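Anschaffung eines Roboterarbeitsplatzes (Budget und Planung)

Unter der Anschaffungsplanung versteht man in der Robotik alles, was vor der ersten Bestellung passiert. Ich schreibe das für unser Werkstattwiki bei Grilteo zusammen, weil ich im Mai selbst ziemlich geschwommen bin (und Korkor Fiadzo mir dreimal die Tabelle zurückgeschickt hat!).
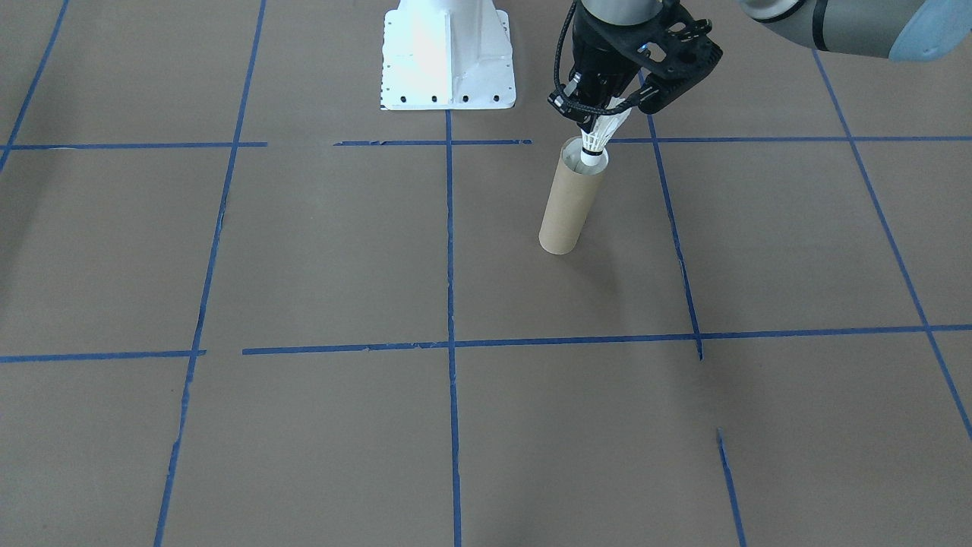
Das Kleinmaterial vergisst man am liebsten. Packpapier, Malerkrepp, Papprohre, Federbälle: kostet alles fast nichts, gehört aber in eine eigene Zeile. Blaues Klebeband wie auf der braunen Fläche franst an den Kanten aus, also gleich mehr Rollen einplanen. Wir haben 69 Euro angesetzt, das reichte gut.

Greifer und Kabel

Beim Greifer habe ich lange zwischen zwei Angeboten geschwankt, Joltbridge und Aryee. Joltbridge wollte 2574 Euro, Kabel inklusive, und die Kabelführung unterschätzt man wirklich gern. 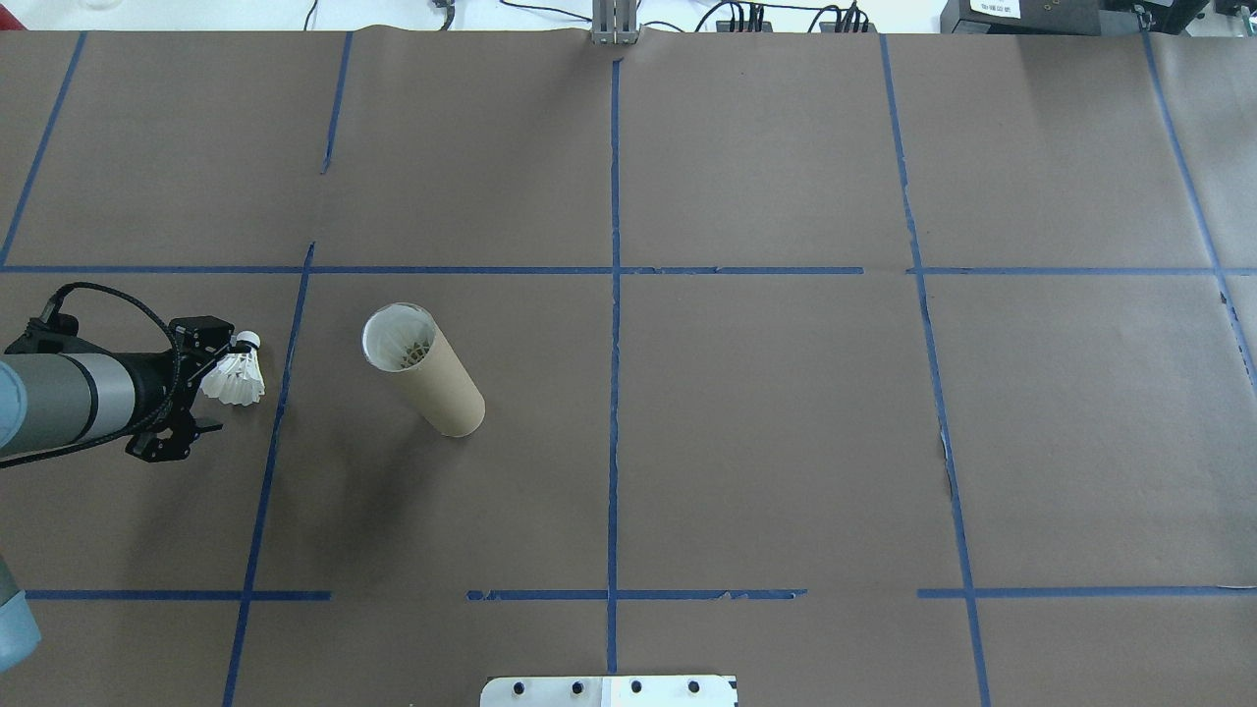
Federball im Greifer, daneben das Papprohr mit weiteren Bällen.

Für Steckdosenleisten, Profile und Schrauben kamen bei uns 375 Euro zusammen. Senyo Arthur rät, die Tischplatte erst nach dem Robotersockel auszusuchen, und das würde ich sofort unterschreiben,

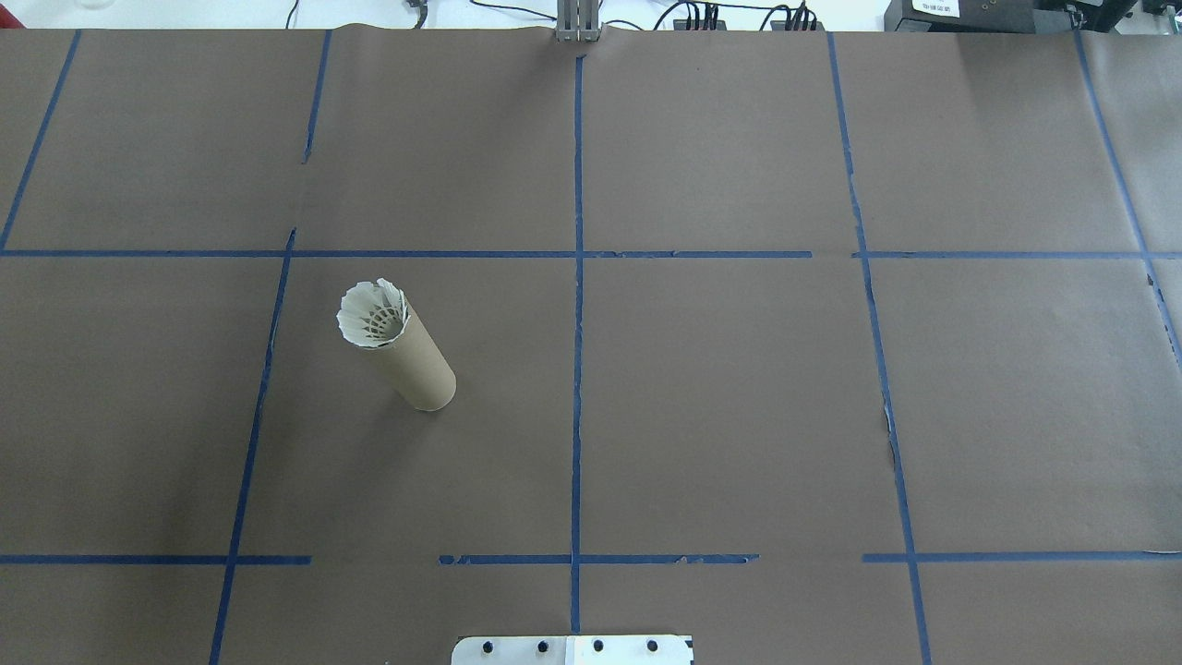 denn eine zu kleine Platte kauft man zweimal. Fragt auch nach der Lieferzeit! Kastthorpe nannte uns eine ganz andere als im Katalog stand.

Platzbedarf

Neben dem Arbeitstisch braucht es eine Ablage für Bediengeräte, Tastatur und Maus, plus einen Sitzplatz. Ich rechne noch roughly-Posten wie Fracht dazu, bei uns grob 300 Euro.

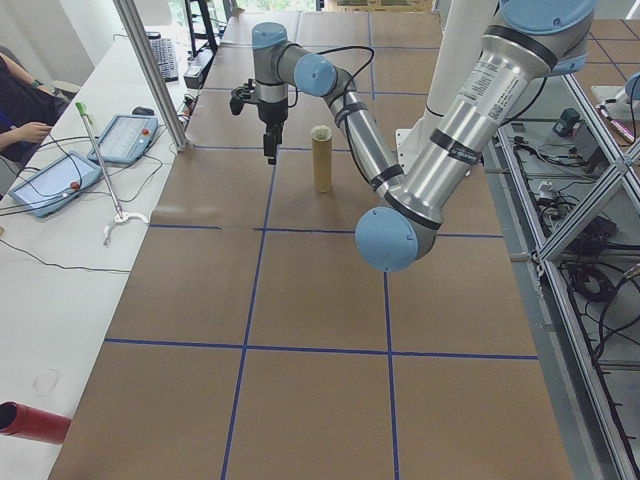
Siehe auch

Wartungsverträge
Gebrauchtkauf von Roboterarmen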